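Who Tells the Robot "No"? A Short Guide to Robot Rules
Part of the Kudeck Explains series, for readers aged eight and up

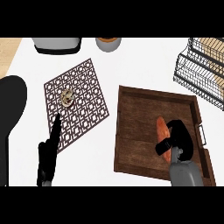

Two robot arms at a table in a computer simulation. The right one has an orange, bread-shaped something in its grip. The left one has nothing yet.

People have rules for the kitchen table. Don't reach across your sister. Don't grab. Don't put your elbow in the butter. You have probably heard them all more than once, and you may even have followed one.

Robots need table rules too. Theirs are longer than yours, and they are written down by grown-ups who enjoy writing things down. Some of these rules are called standards. A standard is a set of instructions that lots of people have agreed to follow, so that a machine built in one town is as safe as a machine built in another. Standards are why a plug fits the socket and why your bicycle helmet has to pass a test before a shop can sell it to you.

Most robot standards are about as exciting to read as the back of a shampoo bottle. We have read some so you don't have to.

Rule one: people come first

Every sensible rule book for robots starts in the same place. The robot must not hurt anybody. It sounds so obvious that you might wonder why anyone wrote it down, but a robot arm doesn't know what "hurt" means. It doesn't know what an elbow is, or that you are fond of yours. It will go where its program sends it, and if your nose is in the way, the arm has no opinion about noses.

So the people in charge have to think about noses on the robot's behalf. They do this with something called a risk assessment. You ask three questions about the machine:

What could go wrong?
How bad would it be?
How likely is it?

Then you do something about the answers, starting with the worst. You can try this on a swing set or a skateboard, or on a younger brother. The method is exactly the same.

At the Tudalar workshop, a man named Vignesh Rai does risk assessments for robots that will work near people. His list for one two-armed robot had 141 things on it. Number one was "squashes a finger." Number 141 was "makes a noise like a sad goose and upsets visitors." He fixed that one as well, but he did it last.

Rule two: there has to be a way to stop it

A working robot needs an emergency stop, usually a big red button on a yellow background. Push it and the robot stops. It doesn't finish what it was doing first, and it doesn't say "in a minute," which already makes it better behaved than most people.

Good practice for the button goes like this:

You can reach it without reaching past the robot.
Everybody in the room knows where it is.
Nothing is hung on it, including coats.
Letting go of the button does not start the robot again. A person has to reset it and then start it on purpose.
Somebody tests it regularly, even though it worked last time.

The last one gets skipped a lot. At Tudalar they test the button every Wednesday morning before anyone has had coffee, on the theory that people who can do it half asleep can do it in a panic.

Rule three: slow down near people

A robot arm on its own behind a fence can move very fast. A robot arm sharing a room with people has to be more polite. Some robots have sensors that notice when a person comes close, and then the robot slows down. If the person comes closer still, it stops altogether.

There are also rules about how hard a robot may push. Engineers have measured how much of a bump different parts of a body can take. Your thigh can put up with more than your hand, and your face should not be bumped at all, so the limits are different for each part. Somewhere there are grown-ups with serious jobs and good shoes who have spent whole afternoons being gently poked by machines so that you won't be.

Edges matter too. A pointed tool can do harm even when it moves slowly. You already know this one. It is the rule about running with scissors.

Rule four: hold things properly

The part of a robot arm that picks things up is called a gripper. Picking things up looks easy because you have been practicing since you were a baby, and you dropped a great deal of mashed banana along the way.

A gripper that squeezes too hard will ruin a soft roll. A gripper that squeezes too softly will drop it. Look again at the right-hand arm at the top of the page: one black finger hooks over the orange food and a flat black pad crosses in front of it. A person had to decide how hard those fingers should press, and write it down, and then probably change it.

Good grip rules say:

Know what you are holding. A mug and a muffin need different squeezes.
Decide what happens if the power goes off. Should the gripper hang on or let go? With a heavy box, hanging on is usually best. If a person's sleeve is caught, there has to be a way to get it free.
Clean anything that touches food, with something that is safe to use around food.
Don't carry things over people's heads. This is a good rule even for waiters.

Rule five: two arms, one plan

Two arms can do more than one arm. They can also crash into each other, something one arm finds quite hard to manage.

Now look at the left-hand arm in the picture. Its gripper is empty, and its pointed fingertip reaches over a brown trivet (a trivet is the thing you put under a hot dish so it doesn't leave a mark). The other arm is over at the wooden tray. Each has its own patch of table, with plenty of white space between the trivet and the tray.

Keeping arms in separate patches is one of the simplest ways to avoid a tangle. When both arms need the same patch, there has to be a rule about who goes first. Programmers often have one arm wait until the other has left, like drivers at a narrow bridge. The waiting arm does not honk.

Rule six: practice where nothing can break

The table in the picture isn't in a room anywhere. The table, the tray and the arms were all made by a computer. This is called a simulation, and it is a bit like a video game where the goal is to be extremely careful.

If a robot in a simulation swings too far and whacks the tray, nobody has to sweep up. You start again. You can start again 2,000 times before lunch if your computer is quick and you aren't easily bored. Luckily, computers aren't.

Vignesh Rai once ran a job called Namik, in which a robot had to lift a bread roll off a tray and put it on a plate. In simulation it tried 666 times. It missed the plate on 233 of those tries, and on one of them it placed the roll very neatly on top of its other arm. No real bread was harmed.

But a simulation has a catch, and the rule books worry about it. Simulated things behave only as well as the people who built them guessed they would. Real bread has crumbs. Real trays slide on real tables. The light changes when a cloud goes by. A robot that does beautifully inside a computer can still make a mess on its first day out.

So good practice has steps. First you test in simulation. Next you try the real robot slowly, with nobody close to it and a person's hand near the red button. After that come faster tries, and only when those have gone well do people work beside it. You don't get to skip a step because you're excited, or because it's June and everyone wants to go outside.

Rule seven: write it down

Here is the rule that people like least. Whenever something goes wrong, or nearly goes wrong, someone has to write down what happened. A "near miss" counts. If the arm almost knocked over a jar and didn't, that goes in the book.

This seems unfair to the arm, which did not knock over the jar. But near misses are useful. They show you what the next accident might be, while the jar is still in one piece.

A good note says what the robot was doing, what it should have been doing, who was nearby and what was changed afterward. A bad note says "robot was weird." The Entwistle Robot Club, which meets after school, has a notebook in which the first nine pages say "robot was weird." The notes get better after page ten, when somebody had to use the book to find out why the robot was weird.

Rule eight: a person is responsible

If a robot does something foolish, you can't send it to its room. It would go, and it would learn nothing. Robots don't take the blame for things, because they don't choose things the way you do. The people who build the robot, set it up and use it are the ones who have to answer for it.

That means a robot should always have somebody whose job it is to look after it. That person knows what it is allowed to do, and checks it, and switches it off if something isn't right. "The robot did it" is not accepted as an excuse, and neither is "the dog did it," though people keep trying both.

Make your own rule book

You don't need a robot for this. You need a friend, a table, a tray and a few things that won't break.

One of you is the robot. The robot keeps both arms above the table and does only what it is told, in exactly the words it is told. The other one is the programmer, who has to get one object off the tray and onto a plate using only spoken instructions.

Before you start, agree on a stop word. When anyone says it, the robot freezes.

Play for ten minutes, then write down every rule you wish you'd had. "Close your hand" needs a rule about how tightly. "Move left" needs a rule about how far, and another about whose left. If you have two robots at the table, you will also want a rule about bonking.

Then swap places and play again with your new rules. Keep the list. You'll be adding to it.

Words to know

Standard: an agreed set of instructions for making or using something safely.
Risk assessment: working out what could go wrong, how badly and how likely, and then doing something about it.
Emergency stop: the big red button. Please don't hang your coat on it.
Gripper: the part of a robot that holds things.
Simulation: a pretend version of the world made by a computer.
Near miss: an accident that changed its mind.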